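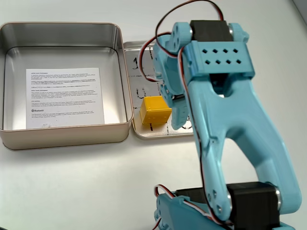 Every guide to these small arms says to keep hands clear, and then step one has you holding the thing by the wrist. So which is it? That was the first comment sent in on the draft of this section, unsigned, and it is a fair one. The old text said "keep clear at all times", a rule that can't be followed by anyone who has to set up the arm, put a cube back on its mark or free a caught cable. The section has been rewritten around what people at the bench really do.

February
By the Lukisgate bench group

Section 7. Safe working with the small printed arm

7.1 What this section covers

These rules apply to the servo-driven printed arms used on the benches at Lukisgate and at the Wududlow annexe, when they are picking and placing light objects on a table. They do not cover the larger arms, which have their own guards and their own book.

You will meet people who say a printed arm is a toy and needs no rules. You will also meet people who want a cage round it. We don't find either view much use. The arm can pinch a finger, pull its own cable out and knock a metal tin on to the floor. Write your bench sheet for those three events and leave out the pages about crushing that everybody copies from the factory guides.

7.2 Before power goes on

1. Clear the table of everything the task does not use. Cups go on the other bench, lids or no lids.

2. Check that the base is clamped. Try to rock it. A clamp that looks tight has fooled most of us at least once.

3. Follow each servo cable from plug to plug with your finger. Look at the wrist and the elbow in particular. A cable needs enough slack for the full swing of the joint, but a big loop can drop across the work area and end up in the jaws.

4. Move every joint by hand through the range the task needs. Stop if a cable goes tight. Do not "see if it will stretch".

5. Look over the printed parts near the bolts and bearings for fine cracks. Replace a cracked part. Glue is not a repair, whatever the last user wrote in the log.

6. Find the power switch and put your hand on it without looking. If you can't, move the switch.

CAUTION: Never turn a joint by hand with the power on. The motor will try to hold its place and may strip its gears.

Note: The Geris checklist has a box marked "arm inspected". Ticking it tells the next person nothing. Write down what you looked at, even if it is only "cables and clamp".

7.3 Marking the work area

1. Draw the target area on the surface itself, in marker, with dashed lines. A tin lid takes marker well and can be swapped when the layout changes. Tape also works until a corner lifts.

2. Number each surface. If you have two lids in use, the number goes in the log with the run.

3. If the surface is metal and loose, fix it down. A lid sitting on a smooth table will creep when the gripper presses on it, and after a few tries your marks no longer mean what the program thinks they mean.

4. Put the object inside the marks with the power off, or with the arm parked and the hold switch set. The hold switch on the Tsuji controller stops new moves only. It does not cut the power, and the label beside it does not say so.

Note: Raised rims matter. Set the lowest travel height from the rim and then check it again over the flat part. We have seen careful people do one and forget the other.

7.4 First run

1. Set the speed to the lowest setting.

2. Run the whole path with no object in place. Watch the elbow as well as the gripper. People stare at the jaws and miss the joint that is about to hit the tin.

3. Run it again with the object in place, and keep one hand at the switch. Your other hand stays behind the edge of the table.

4. Stop at once if the gripper touches a rim, a cable or the table. Cut the power first and work out the reason afterwards.

5. Repeat until you have 9 clean passes in a row. A pass where you nudged the object "just a bit" does not count, and the count goes back to nought.

6. Raise the speed one setting and start the count again.

CAUTION: Servo motors can get hot after a long hold. Let them cool before you touch the casing.

7.5 About the number nine

We are asked where the figure comes from. It comes from the first bench sheet at Wududlow, and we can find no test behind it. It has stayed because it is long enough to show up a creeping lid and short enough that people will do it. If you have something better, with results, send it in. Please don't send us a rounder number on the grounds that it looks more serious.

The same goes for claims of long safe running. One bench reported 1470 picks with no faults. The log had no column for faults.

7.6 Papers and labels

Keep the printed sheets that came with the parts, including the radio and wireless notices. They may be needed if the kit is moved to another country. A radio notice says nothing about whether the arm is safe to stand next to. Neither does a mark on the bottom of a power supply. We have had both offered as proof that no bench sheet was required.

7.7 Finishing

1. Park the arm low, with the jaws open and empty.

2. Switch off at the wall.

3. Lift cables clear of the work surface.

4. Log the surface number, the speed setting and every stop, with the reason if you know it. "Unknown" is allowed. Blank is not.

Note: If the log shows no stops for a whole month, check that somebody is filling it in.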